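Petus Vehicle Hire
Pre-delivery and Return Inspection Checklist – Passenger Cars
Completed copy with inspector's comments

Branch: Holanda
Vehicle: Idar five-door hatchback, petrol, manual
Mileage band: under 40,000
Inspector: Daiane Lopes
Countersigned: Washington Brandão, Branch Manager
Month of inspection: February

The inspector is to mark each item Satisfactory, Advisory or Fail. Any item marked Fail must be put right before the keys are released. Advisory items are to be carried forward to the next inspection and may not be carried forward twice.

Section A – Tyres and wheels

A1 Tread depth, all tyres: Satisfactory
Comment: Front pair worn evenly. Rear pair replaced at the last service.

A2 Tyre pressures, cold: Advisory
Comment: Nearside rear found at 29 psi against a placard figure of 33 psi. Inflated to 33. Valve checked with soapy water and no leak found. Recheck on return.

A3 Wheel nuts to stated torque: Satisfactory

A4 Spare wheel, jack and wheel brace: Fail, since put right
Comment: Wheel brace missing from the boot tray. Replacement drawn from stores and signed for by D. Falcão.

Section B – Brakes and steering

B1 Brake fluid level: Satisfactory

B2 Pad thickness: Front 9 mm, rear 4 mm. Advisory
Comment: Rear pads are within the branch limit but will need changing before the summer period. Parts have been requested from Hodar.

B3 Handbrake holds on the yard ramp: Satisfactory

B4 Steering free play: Satisfactory
Comment: A slight knock was reported by the previous hirer on full left lock. Road tested by G. Çınar over the usual route, including the speed humps. Knock not reproduced. The report stays open until the next return.

Section C – Cabin and load area

C1 Seat belts, full travel and locking: Satisfactory

C2 Child seat anchor points clear and undamaged: Satisfactory

C3 Personal belongings removed: Satisfactory
Comment: Door pockets, glovebox and under-seat spaces checked. Hirers remain responsible for clothing and other items left in the vehicle, which are held at the branch desk on return. 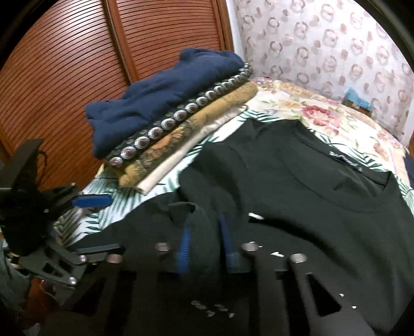
Clothing laid over a bed

C4 Load cover and luggage hooks: Advisory
Comment: Offside cord of the load cover has lost tension. Usable. Replace with the rear pads to avoid a second visit to the workshop.

C5 Warning triangle and high-visibility vest: Satisfactory

Section D – Lights and visibility

D1 Headlamps, dipped and main beam: Satisfactory
D2 Indicators and hazard lights: Satisfactory
D3 Wiper blades: Fail, since put right
Comment: Driver's side blade split at the outer end. Both blades renewed.
D4 Windscreen, chips within the swept area: Satisfactory

General remarks

The vehicle is released for hire subject to the advisory items at A2, B2 and C4. Branch staff are reminded that pressures must be taken before the car is moved from its bay – readings taken after the wash are not to be entered on this form.

Queries about this checklist should be addressed to Hilkka Vainio, Fleet Standards.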